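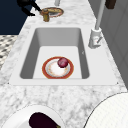 Irnthorpe sim kitchen - pre-run safety and scene inspection

Checklist with my comments, revised October 1, 2021

I keep this list for anyone starting a batch on the kitchen scenes. The boxes are the bits you have to sign. The comments are just me, typing up what I've learned from doing far too many of these. Yes, it's a simulator and no, you can't break a real plate, but the same motion plans go over to the Curkon arm in the test bay afterwards, so we check as if the crockery were ours to pay for.

Mark each line OK, FIX or N/A. Any FIX in section 1 or section 3 stops the batch.

1. Scene loads and settles

1.1 Scene opens without warnings in Sevis. OK
Comment: read the log all the way down. The mesh warnings hide at the bottom, and I've missed them more than once.

1.2 Objects at rest before the first command. OK
Comment: give it the full 40 frames. Round things are the worst for this. An onion on a plate is a lovely little test of your contact settings, and if it's still creeping at the end then you log the seed and reload.

1.3 Nothing sunk into the worktop, the basin floor or another object. OK
Comment: one still view won't settle this, so orbit round or switch on the collision overlay. I look hardest at anything inside the sink, where the shading on the walls can fool you.

1.4 Object list matches the task card. FIX
Comment: the card called the one in the bowl a "courgette". It's an eggplant in the asset library, so please use the library name (I know, I know, we all say aubergine). The planner looks things up by that exact word and gives you a very unhelpful error otherwise.

2. Sink area

2.1 Basin counted as its own zone, with its own floor height. OK
Comment: old scene files treat the whole counter as one flat surface. With a plate down in the basin that gives you a wildly wrong approach height, and the arm will cheerfully stop in mid-air and close on nothing.

2.2 Keep-out volume round the tap covers the base, the lever and the full height of the spout. OK
Comment: the lever bit gets forgotten! It's only small, but it sticks out from the base and it's just where a wrist likes to swing. The spout goes up a long way too, so a short box won't do.

2.3 Rim clearance set for reaching in and for coming out. FIX
Comment: set for reaching in only. Coming out with something held needs more room, and you have to add the height of the thing you're carrying. I've put a note on the ticket.

2.4 Loose item on top of a plate: lift order stated. OK
Comment: onion first, then plate. If the task really wants both moved together it must say so on the card, with the slow speed profile picked.

3. Arm and gripper

3.1 Start pose clear of every object. OK
Comment: I want a proper look at this whenever the gripper is down near the counter. In this layout the fingers end close to the small gold-brown cylinder, with the far plate right behind it, so do the distance check for both.

3.2 Tall or narrow items near the fingers flagged as tippable. OK
Comment: the cylinder is flagged. I'm never sure whether to call it a canister or a shaker, so I go by its object ID in the form, and you should too.

3.3 Joint and speed limits loaded from the current Curkon profile. OK
Comment: profile 16. If yours says anything lower, pull again.

3.4 Stop command tested from the keyboard and from the script. OK
Comment: both, every time - even on a rerun.

4. Worktop edges and records

4.1 Bowls and dishes near the front edge checked against the edge margin. OK
Comment: I'd check the bowl and the big white dish one at a time, as the tool only reports the first one it trips over.

4.2 Seed and scene number written down. OK
Comment: scene 808, seed 1736. Type them in, please don't paste a screenshot of them.

4.3 Results saved to the Oral folder. OK
Comment: that's the shared drive, for new starters who have asked me where the dentist comes in.

Result for this batch: HOLD, with two items to fix (1.4 and 2.3). Neither is in the arm section, but 1.4 is enough to stop it. Once the card is corrected, rerun sections 1 and 2 in full and initial the new copy. The next review of the list itself is in December, so send me your grumbles before then.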